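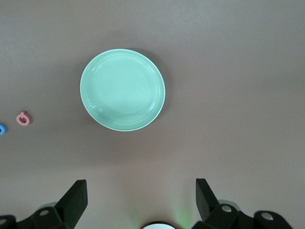

Photo: Doucette Trail Partners

Ticket: September newsletter going out twice, and the map link is dead
Status: Closed
Category: Mailing list / subscriber import
Opened by: newsletter editor, Doucette Trail Partners

Hi Fleveo support,

I put together the monthly email for our park and trail group and something went sideways this morning. The September issue went out at 7:30 and by the time I'd poured my coffee I had replies from people saying they got two copies. Same subject line, same everything, one minute apart. A few of them were pretty nice about it!

What I know so far: we merged the sign-up sheet from the Lostska Creek planting day into our main list last week. That sheet had 298 names on it (our best turnout ever, by the way). I used the regular import button and picked "update existing." I did not touch the schedule after that.

The other thing is the trail closure map. The link under the Lostska Creek story opens a blank page on my phone and an error on my laptop. It worked fine in the test send. The upper loop is closed for culvert work until the end of the month, so I really need people to be able to see that map.

Update, same day

Thanks for the quick answer. I checked the segments like you asked and yes, there are two now, "All Friends" and "All Friends (1)". The send was set to go to both. I don't remember making the second one, but I was also eating lunch and answering the phone during the import, so I won't swear to it.

I compared the two. Everybody in the (1) list is also in the main one except for 26 people, who are all new from the planting day. So I can't just delete it - I'd lose them.

Update, next morning

Okay, tried your steps. Exported the (1) list, pulled out the 26 new folks, imported only those into "All Friends," then archived the duplicate. Sent a test to myself and to my other address, which is on the list under an old last name. One copy each. Hooray!

Two of the new addresses bounced. One has a comma where the dot should be, so that's handwriting and not you. I fixed that one and left the other alone.

Update, Friday

Map link is sorted too. We keep our maps in Tiler, and it looks like share links there expire after 60 days unless you switch that off. I must have made this one in early summer and pasted it into the template. I made a fresh link with no expiration, swapped it in the web version of the issue, and it opens on both my phone and laptop now.

One request while I have you: could the import screen warn me before it makes a second list? Even a little yellow box would do it. I'd also love to be able to undo a scheduled send for longer than 30 seconds, though I get that's a bigger ask.

You can close this. I'm sending a short correction with the new map link this afternoon, to one list only.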